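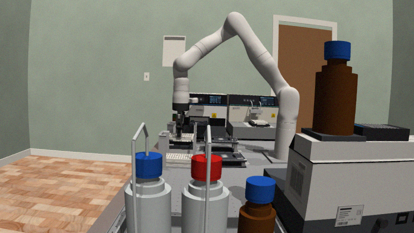

Gray lab bench, computer render

Home Docs Data Issues

Gendley Soup Recipes

Welcome, and thank you for stopping by! Gendley is a little collection of 455 home soup recipes, typed up from handwritten cards and kept as close to the cooks' own spelling as I could manage (there are a lot of ways to write "zucchini"). Each row has a title, the ingredients, the steps and a serving count, and 421 of them list a cooking time too.
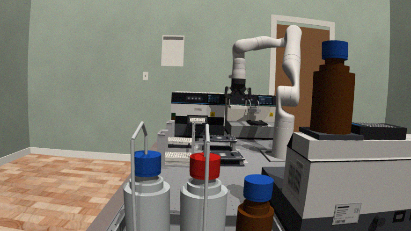
Lok-yiu Sin wrote in to ask for the broths to be split from the stews, as sorting them by hand took a whole evening. I've put that down for January, along with the missing cooking times.

We use cookies to remember your settings. Accept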